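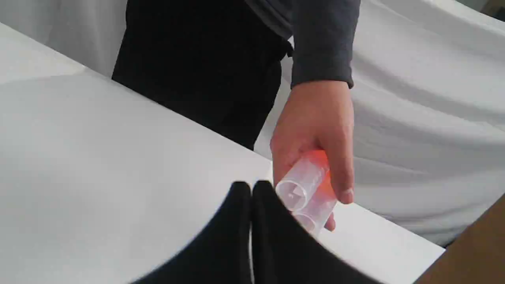
Does a new coach in March save a team from going down? Mostly it buys two decent weeks, and then the table goes back to telling you what it was telling you in February.

I bring it up after an evening of reading the comments under last night's Girnum result. Girnum have 14 points, they've lost four in a row, and every second person wants Kazimír Jelínek out by the weekend. I understand the feeling. I've sat through those games too, and the one at Pukberg was about as bad as anything I've paid to watch. But I've been following this league for 15 years and I've seen the same play run so many times that I can't get excited about it.

You know how it goes. The coach leaves "by mutual consent." The assistant takes training for a few days. Then a man in a club jacket that still has the fold lines in it tells us the group is hungry and that he was surprised by the quality in the locker room. They win the first match 1-0 off a corner. The local paper runs the word "bounce" in big letters.

My problem with the bounce is the timing. Clubs fire people at the bottom of a bad run, when things were likely to pick up a little anyway. Four straight losses is a rough patch even for a team this poor, and a poor team left alone will usually scrape a draw out of the next two. Put a new man on the bench and he gets the credit for the draw.

Melahat Dursun disagrees with me and has for years. Her case is Illix, who changed coaches with nine games left three seasons ago and stayed up on the last day. Fine. They also got their starting goalkeeper back from a broken hand the same week, and they had the softest run of fixtures in the division. She says I'm explaining it away. Maybe I am! I'd still want to see the version where the old coach gets his goalkeeper back.

She also forgets Eglītis, or says she does. Eglītis went through three coaches in a single season, the third of whom lasted 19 days, and finished further from safety than when they started. They were paying off two of those contracts well into the following year. You could see it in the squad they put out, which was half loan players and a left back of 36.

What bothers me more about Girnum is the recruiting. They sold both center forwards last summer and bought a winger. Jelínek said at the time he wanted one more up front and was told the budget was closed. Now he's blamed for a team that doesn't score. I don't think he's a great coach. He subs too late, and he has picked the same slow midfield all winter out of what looks to me like plain stubbornness. I'd have questions for him in June. I'd have harder ones for whoever signed off on that summer, and that person's name never comes up in the comments.

The club put out a statement this afternoon, 130 words, saying the board has "full confidence." So he's probably gone by the time you read this.

If he is, I'll be at the next home game anyway, same seat, and I expect we'll win it. Jennylyn Cabanatuan has already bet me a coffee that we'll take seven points from the three after that. I took the bet. We play Illix, Pukberg again, and then the leaders away, and I have us down for two.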